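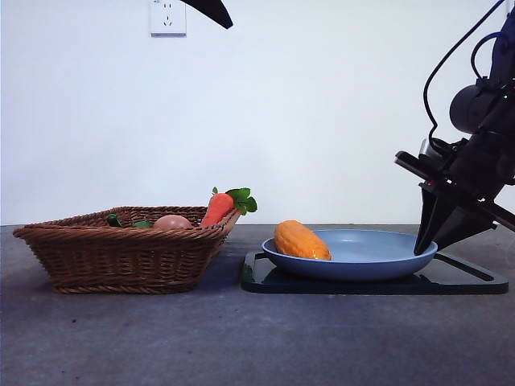
CLUB NOTICES > HELPERS WANTED

November
Posted by Imani Whitlock

I'm after ring helpers for our winter rally obedience trial at Skostmont, and I'd love to hear from you even if you've never set foot in a ring! You'll be putting out signs, moving cones between classes or scribing for the judge (neat writing, please, mine is dreadful). We start at 9 in the morning and the last class should be done by 2. Your own dog is welcome as long as it's happy in a crate while you're working.

You get lunch, your fuel money if you're coming from the Vonorville side, and a free class entry at the spring trial. There's a 45 minute briefing on the morning itself, so no homework. Drop me a line through the club page with your shoe size, as we've got wellies to lend.

Comments (2)

Szabo_collies: Count me in for scribing. Can I still run Vornix in the novice class?

Imani W: Yes, I'll put you on after your run!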